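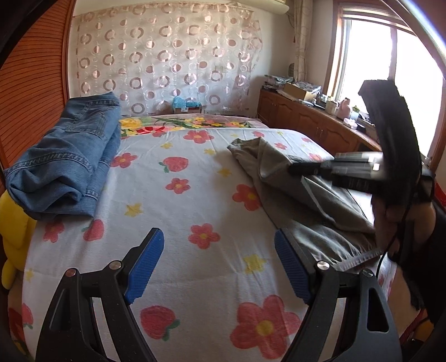

Collecting Hand-Held Gripper Demonstrations of Garment Handling in Furnished Bedrooms

Student Project Report
Department of Automation, Clorwood Institute
Submitted 9 December 2020

Search this repository
Type keywords
Advanced search

1. Purpose

The project gathered examples of people handling clothing on beds, for use in training a policy that will later run on a two-arm robot. Earlier work in the department, stored as the Platier set, was recorded on a bare laboratory table. A policy trained on that set performed poorly when the background carried a pattern. The present work was therefore done in homes, on the bedding already in use there. Printed sheets, patterned curtains and strong window light were all accepted.

2. Equipment

Each operator worked with two hand-held grippers, one in each hand. The fingers close on ridged pads, and a wide-angle camera on the gripper records the fingers together with whatever lies in front of them. The lens bends straight edges strongly toward the corners. This distortion was left in the stored video and is corrected only at training time, using the calibration procedure written for the Didov project.

3. Procedure

Recording began in September and covered eight bedrooms. The operator placed garments on the bed, stood beside it, and completed one task per recording. Tasks included laying a pair of trousers flat, folding jeans in half, and moving a folded garment to one side of the bed. Garments not in use could stay on the bed. Residents were asked to remove mail and photographs but to leave furniture, pillows and household items in place.

Operators were instructed to begin with both grippers open, to pause before the first grasp, and to release the cloth fully before stopping. A recording was repeated if the fingers left the camera view for more than a moment.

4. Results

A total of 700 recordings were made. Of these, 57 were rejected during review. Most rejected recordings had lost tracking when a gripper was held close to a plain white wall or faced a bright window. The remainder failed because the operator had pinched the sheet along with the garment. Printed sheets gave the tracking software more to follow than plain ones, and few recordings made over them were lost.

Thick denim proved difficult. The waistband would slip from the pads unless it was gripped at a seam, and operators developed different habits for dealing with this. These differences were kept in the set and noted in the task labels.

5. Remaining Work

The accepted recordings have been passed to the Jiang training group in the department. Labels for partly folded garments are still inconsistent between operators and will be checked again before the set is released. Recordings under evening lamp light have not yet been made.

Shares 8 | Comments 0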